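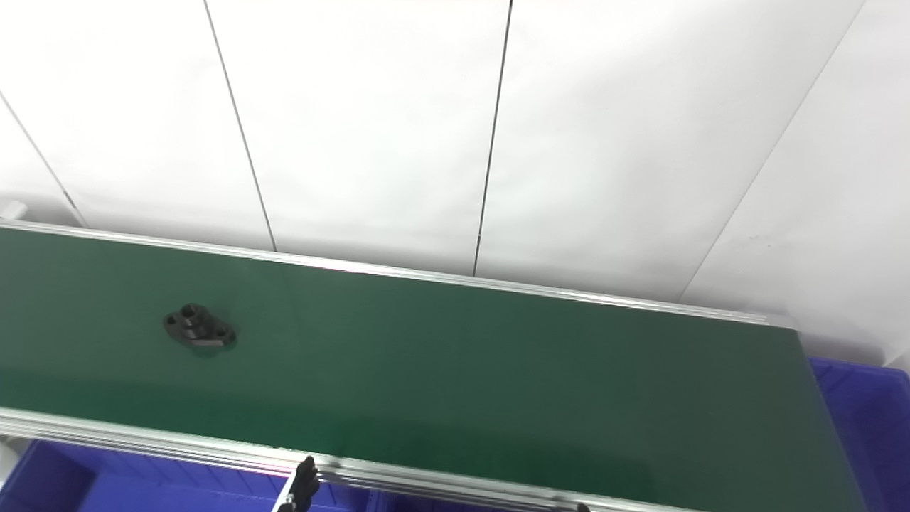
Reading time: 4 minutes

Segmenting a Black Part on a Green Belt

Posted Dec 4, 2021 by admin | Print | E-mail this post
Shares: 40 | Comments: 8

The present note concerns the perception stage of the conveyor picking software that I have maintained at Poltbridge since May. It is written for readers who run a similar pipeline and who have asked, on several occasions, why the pose estimator was rewritten when the previous one appeared to be adequate.

The part in question is a small black flanged bracket with a raised cylindrical boss and holes through the flange. It travels on a dark green belt. To the eye the contrast is satisfactory. To the first version of our segmentation step, which worked on brightness alone, it was not. The belt grows darker toward its far end, and there the difference between part and background became small enough that the mask lost one lobe of the flange or merged with the shadow beneath the part. In both cases the centroid moved, and the planner received a grasp point that had drifted toward the wrong side.

The replacement operates in three steps. First, the image is cropped to the belt surface by fitting lines to the two aluminum rails. The near rail has several parallel grooves, and the line fit would occasionally settle on the wrong one. We now take the groove nearest the belt and discard the others. Second, every pixel inside the crop is compared with a stored picture of the empty belt, in a color space where hue and brightness are kept apart. Shadow changes the brightness a good deal and the hue very little, so most of it drops out at this step. Third, the remaining outline is passed to Kosten, our in-house pose module, which fits a model of the bracket and returns a position, an angle and a score.

The angle deserves a separate remark. The outline of the bracket is close to an oval, and an oval looks the same after half a turn. Kosten therefore produces two candidates for every part. The earlier release returned whichever had the better outline score, and that amounted to a coin toss. The current release renders the boss at each candidate angle and compares the result with the image before choosing. When the two scores are too close, the module reports the pose as undecided and waits for the next image. The planner, Tonar, treats an undecided pose as no pose at all and holds the arm.

We replayed the recorded set of 1,142 images through both versions. The old one returned a correct angle on 672 of them. I shall publish the result for the new one when the labels have been checked a second time — a few were found to be reversed, and it would be improper to quote a figure against them.
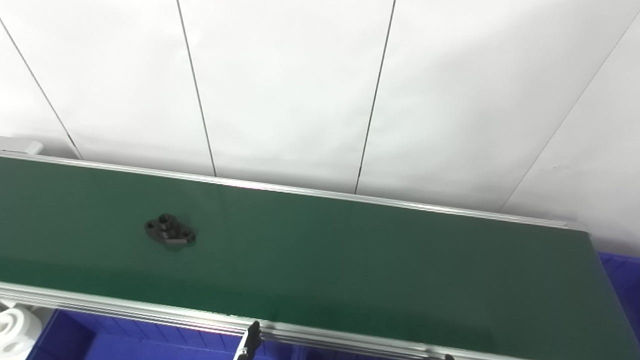 One reader has written to ask whether all of this would be unnecessary if a depth camera were mounted over the belt, given that the boss stands above the flange and would settle the angle at once. The point is fair. Depth would settle it in principle, and we did test a sensor in the spring. Its readings on matte black surfaces were sparse, and the gaps fell on the boss more often than we could accept. I remain open to trying again with different hardware, but the color pipeline has to work on its own in the meantime.

A further difficulty is glare. A band of reflected light lies across the belt, and its position depends on where the camera stands. A stored picture of the empty belt taken from one viewpoint is of limited use from another. At present we keep a separate reference for each camera pose and look up the nearest one at run time. It is a crude arrangement. A small change in the head position can place the band a few pixels away from where the reference expects it, and a thin false outline then appears along its edge. These outlines are long and narrow, and a simple limit on width removes them before Kosten is called.

Timing has also been revised. The tracker used to stamp each pose with the moment at which processing finished. It now uses the moment of exposure and moves the pose forward along the belt direction according to the encoder. The grasp planner required no change, although two of its older correction constants, which had been tuned by hand to hide the delay, had to be set to zero. Anyone upgrading from the previous branch should do the same before the first run.

The configuration files have been moved to the Kocabaş repository together with the replay tool. Reference images are stored beside the camera calibration and must be taken again whenever the calibration is changed. The glare lookup will be the subject of the next note.

Print | E-mail this post
8 comments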